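Zarnberg twin-arm bench kit, anyone got one running?

bracket_fungus
Been eyeing the Zarnberg twin kit since August. Two arms, rail, controller boards, a bag of bolts, £1603 delivered from Kalska. The website says "an afternoon's assembly" and shows a man in a very clean shirt. Has anyone here built one, and did the shirt survive?

Grigore Enache
Built mine in the spare room. It took three evenings and a Sunday, and the Sunday was all cable. Arms are decent for the money. The manual was translated by someone who had been told about English but not yet met any. Step 8 says "persuade the elbow". I persuaded it.

tinplate_ted
Sixteen hundred quid to pick up a sponge. My left hand does that already and came free with the right one.

Grigore Enache
Ted, you said that about the laser cutter.

tinplate_ted
And where is the laser cutter now, Grigore.

Grigore Enache
Under a sheet. That's a separate matter.

Hulwood_Mike
I went for the single arm from Costache instead, 630 all in. Quieter, and the gripper has proper rubber on it. If you only want to learn the software I can't see what the second arm gets you except a second thing to calibrate.

bracket_fungus
I want two because I'd like one to hold something still while the other does the job. Wiping down a tablet screen is my test piece. One arm alone just chases the thing round the bench, I've watched enough videos of it.

Hulwood_Mike
Or you could use a clamp. A clamp is four quid.

Aksel Ingvarsson
Clamps don't help if the object has to be turned over halfway through, so I'm with bracket_fungus on this one. I've had the twin kit for a good while now and would buy it again, with some grumbling. The grumbling, in the order it happened:

The rail comes with the mounting plates loose and no marks on it. Measure twice, then measure again when the arms turn out to be looking past each other like a couple at a bus stop. Mine sit 800 mm apart, and I only got there by moving them.

The supplied cable clips are too few. Buy a bag of small ties before you start. Leave a big loop over the wrist, much bigger than looks sensible, or the arm will find the end of its lead and sulk.

White walls round the bench were my own addition. The kit doesn't include any, and the software is happier without my bookshelf in the background. 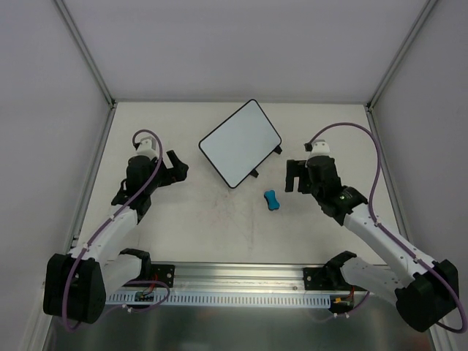

The gripper jaws are the weak point. They're fine on anything with a bit of squash in it, such as a sponge, but flat hard things are a pain. I prop the tablet up on little feet to give the jaws a chance at the edge. Mike is right that the Costache ones are better, and no, they don't fit. I asked. They were quite short with me.

Also, a pale tabletop shows every scuff. I've stopped minding.

Hulwood_Mike
They were short with me too and I was a customer.

tinplate_ted
So it can't pick up the tablet and it can pick up the sponge. I withdraw nothing.

Aksel Ingvarsson
It can pick up the tablet. It just has opinions about the angle.

bracket_fungus
Useful, thanks Aksel. How's support? I emailed Zarnberg with a question about spare motors and got an automatic reply thanking me for my order. I haven't ordered anything.

Grigore Enache
That's the good support. Wait until you get the one with the survey.

Aksel Ingvarsson
Ring them, mornings only. Ask for the spares list by post, the one on the website is for the old model.

bracket_fungus
Right, ringing tomorrow. Ted, what do you want for the laser cutter sheet?

Contact the moderators | Forum rules | © November 2019 | Back to top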